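Ticket 279: Arm drops or shoves the second bowl when stacking
Site: Serthorpe, dish return and sorting
Opened by: Daniyal Sial
Assigned to: Bautista Arancibia
Status: Open, workaround in place
Priority: Normal

Daniyal Sial wrote:
Hi all! First off, the crew here is really enjoying the arm and I don't want this ticket to read like a complaint. It has taken the most boring part of our day (sorting and nesting plastic bowls and cups after they come back from the lunch rooms) and people already fight over who gets to run it. But we do have a stacking problem. When it sets a bowl on top of another one, it sometimes lets go too early and the bowl slides off, or it lets go too late and drags the whole pile toward itself. Cups are nearly always fine. It's the wide bowls that give us grief.

We're on the Worolix job file that Vlastimil loaded in July, no edits from us except the table height. I cleared the error list and restarted the controller twice, same behavior. 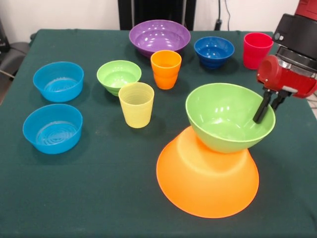 The error list shows "grip width out of range" maybe one time in three when this happens. The other times it shows nothing at all and the job carries on as if the stack were good. That second case worries me more, as the next piece then goes down on a pile that isn't where the program thinks it is.

Bautista Arancibia wrote:
Thanks Daniyal, great write-up. A few things to try, in this order:

1. Run the job with release speed at half. Leave everything else alone.
2. If that helps, put the speed back and raise the release delay from 800 ms to 1,053 ms. Odd number, I know, it's the next step the menu offers.
3. Check which way up the bottom bowl is. The job file assumes open side up. With a bowl upside down, the top one is sitting on a narrow base and the release height is wrong by the full depth of the bowl.

Please also tell me if anyone is loading the table by hand between runs.

Daniyal Sial wrote:
Step 1: better, still drags now and then.
Step 2: much better! Fidel ran 96 bowl placements over the afternoon and only four went wrong, all four on upside-down bowls.
Step 3: guilty. We do load by hand, and on the early shift they tip the bowls over to drain and leave them that way. It never mattered when a person was stacking, you just flip it as you pick it up without thinking.

Fidel Godoy wrote:
Adding to the above as the person who used to do this job with my own two hands. I stacked for six years and my wrists are very happy right now. These days I load, watch, and sort out the strange ones, and I'm learning to change the job file, which I like a lot more than I expected to! One request from the floor: can the job stop and call me when it meets an upside-down bowl? At the moment I have to stand there and catch it, so I can't get the next rack ready.

Bautista Arancibia wrote:
Love this request. There is an orientation check in the newer job files. I'll ask Vlastimil whether it runs on your controller version.
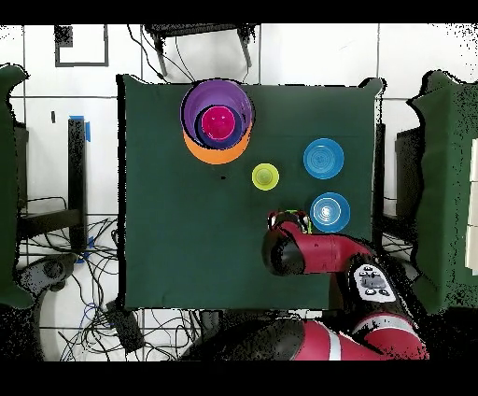
Serthorpe, October 26, 2023

Vlastimil Procházka wrote:
On site today with Annick Sandhu from the training side. Findings:

- Orientation check installs fine on this controller. Turned on for bowls, left off for cups.
- Nesting order was set to "by color group", left over from the Grolatar demo. Changed to "by size, largest first".
- Release delay kept at 1,053 ms. Release speed back to normal.
- Shoulder cable had a tight bend and was pulling a little at full reach. Rerouted with more slack.
- The silent failures came from the stack check being switched off in the July file. That one is my mistake, sorry. It's on now.

With the check on, the arm pauses and sounds the call tone when a bowl is the wrong way up. Fidel flips it, presses resume, and it goes on. He had the hang of it in minutes.

Annick Sandhu wrote:
Short note on the people side. I sat with both shifts. The early shift had not been told that the way they leave the bowls matters to the arm, so we agreed on a simple change: drain upside down on the rack, turn over when loading. They came up with it themselves. They also asked to have their names on the training list, and I've put in for four places at the Politis course.

Daniyal Sial wrote:
First full shift with the new settings went really well. Two call tones, both real. Could we get the tone louder, though? With the dishwasher going you can't hear it from the racks.

Bautista Arancibia wrote:
Yes, Settings, then Alerts, then Volume. It ships at 3 and goes up to 10. If 10 still isn't enough I'll send a light to go with it. Keeping this open until you've had a week on the new file.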